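Packing room going to robot arms, what happens to our jobs?

Asked November 1, 2018 in Work and Employment
Viewed 123 times
3 answers

I've worked in the packing room of an artificial plant and silk flower wholesaler for a fair few years. We pick leaves, stems and bits of greenery off the bench, sort them and put them in trays for the florist and shop display orders. In August the owners told us they were bringing in arms from a company called Fastelska to do part of the sorting. The first bench is set up now and they want the rest done by next winter.

They say no one will be let go. What I can't get a straight answer on is what we'll be doing all day. Two of us have been asked to do "cell attendant" training and the rest have heard nothing. My supervisor says the pay rate stays the same but the job title changes, and I don't know if I should sign the new position description or wait. I'm 58 and I'm not keen to start over somewhere else.

Has anyone been through this? What did the work turn into, and is there anything I should ask for before I sign?

Posted by silkfern

Answer 1 (marked helpful by 3 people)

Don't sign anything until you have read your award or agreement. Ring your union if you're in one. They can't just change your job without talking to you first.

Posted by Dazza_k

Answer 2 (accepted by asker)

We went through this at Sillell, where I was leading hand on the small goods line. Different product, but the same sort of work, light pieces off a bench and into a container. I'll go through what changed for us.

The first couple of months were more work, with the same number of people. The arm did the easy pieces and we did everything it missed, plus our normal orders, plus standing beside it to clear faults. Ask your supervisor now whether targets will be lowered while it's being set up. Ours weren't at first, and people were skipping breaks to keep up. We got it fixed but it took a meeting with the site manager.

After that the job split into two. Some people became attendants, which meant laying the pieces out, swapping the containers, wiping the bench down, checking the finished ones and pressing reset when it stopped. The others stayed on hand packing for mixed orders and anything fragile or an odd shape. The attendant job is easier on the wrists and shoulders. It's harder in another way, you are on your feet watching for long stretches and it gets dull. We ended up swapping over every 2 hours and that made it bearable. Get the rotation written into the position description if you can, otherwise whoever does the training first tends to get stuck there.
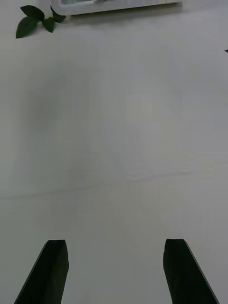 The flat, thin pieces were what gave us the most trouble, and I'd expect leaves to be the same for you. A person gets a fingernail under the edge without thinking. A two-finger gripper has to come down at the right height and the right angle, and if the piece is turned the wrong way it will pinch at nothing or push it along the table. Your people know which pieces slide and which ones stick together. Write that down and give it to whoever is setting up the cell, and ask for it to be recorded as part of your duties. We had a packer, Rianne Martens, who did so much of this that she was doing the technician's job on a packer's rate for the best part of a year before anyone looked at it.

Things I would ask for before signing:

Is the classification staying the same, or only the pay rate? A frozen rate on a lower classification will catch up with you at the next rise.
Will the training be in paid hours, and is it open to everyone in the room?
Who is allowed to go inside the guarding, and who locks it out? If the answer is "whoever is closest", don't accept it.
What is recorded about stoppages, and does it go against the attendant's name? Ours did for a while.
What happens to overtime? We lost most of it, and for some people that was 200 dollars a week.

As for nobody being let go, that was true with us. They didn't replace people who left, though, so the room got smaller anyway. You asked about your age. Our best attendants were the older packers, they could tell by looking at a tray that something was off.

Posted by Marg in Dandenong

Comment on answer 2: Thank you, this is what I was after. I hadn't thought about the classification. Will ask tomorrow. – silkfern

Comment on answer 2: Agree on overtime. Same at Van Damme when they did the labelling end. – tpk71

Answer 3

My brother in law's work got the Folar ones and they spend half their time switched off. I wouldn't worry too much. By the time they get it going properly you'll be retired.

Posted by onthetools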